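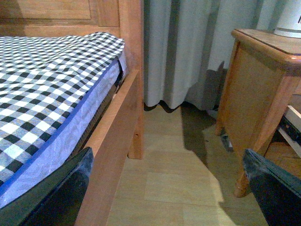

When do the finger pads on the gripper get swapped?
Every 4,000 closes, or sooner if the pads slip on a knob. The counter is on the Vurkero status page, second tab.

Week 2 handout, home arm upkeep. R. Issa

Before you touch it: arm parked, stop button in, air off. Wait for the light to go out. Then hands.

Fingers. Two screws each, short hex key. Wipe the seat, no solvent on the camera side. New pad on, snug, then a quarter turn. Dont crank it — the threads are soft and the Hendimier inserts are back-ordered till November.
Scuffs on the tips are fine. Chips are not. Run a thumbnail along the bevel, if it catches, replace.

Wrist camera. Dry cloth only. Both fingertips should show in the view when open. If one is missing the mount has slid, loosen and reseat it, then redo the Zaltivitz calibration from step 1.

Check after any finger job: open, close, open. Then a slow approach on a drawer front at low speed, stop short of the knob, look at the view. Knob should sit between the tips.
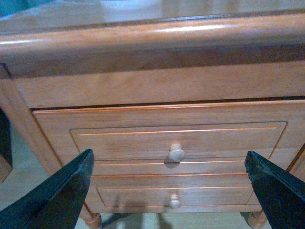

Fig. 2. Fingers open in front of the nightstand, two drawers, round knobs.

Cable. Follow it from wrist to base, look for flat spots. Most faults are at the elbow clip. Leave around 19 mm of slack there, less and it pulls when the arm reachs low.

Log it: counter reading, which finger, initials. Sabbagh sheet, not the whiteboard.

Lab on Monday, bring the short key.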